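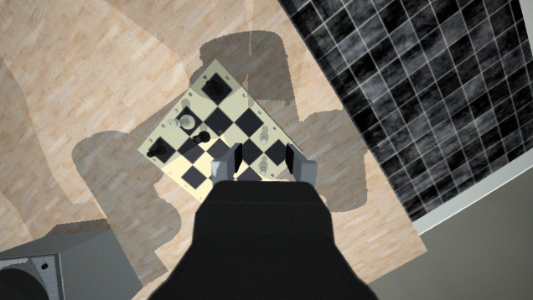
Chessboard task in the simulator, seen from above the open gripper.

About Jevotlow

Jevotlow writes control and planning software for robot arms. We do not build hardware. Customers bring an arm and a gripper, and we supply the layer between the camera and the motor commands: perception, grasp selection, motion planning, and the tools needed to find out why a run failed.

The company was started in Allville by In-ho Son and Azra Shehu, who had both spent years maintaining planners written by other people. A second office in Prusville handles integration and support. Reto Sutter runs it.

What we make

Gasser is our planner. It takes a scene estimate and a goal and returns a timed joint trajectory, or a refusal with a reason code. Replanning runs in a separate process, so a slow query does not stall the control loop. Version 3 added contact margins that can be set per object, which matters when the target stands close to things that must stay upright.

The perception module reports a pose and a confidence for each object. Shadows are a known source of error, including the one cast by the arm itself, and we render them in simulation for that reason.

How we test

Every change to Gasser is run against 1772 simulated scenes before it is merged. The chess scenes are a small part of that set, but they catch a lot. Pieces differ in height and width, the board may sit at any angle to the arm, and an open finger has to come down beside a pawn without touching its neighbors – a tight fit on some squares. Talha Mirani maintains the scenes and the scoring scripts.

Releases then go through 600 grasps on hardware in Allville. The long run starts on Saturday and is left alone until it finishes or faults. Logs replay in the same viewer our customers use.

Working with us

Tariq Gilani answers technical inquiries. Please include the arm model, the controller's cycle time, and a log if you have one.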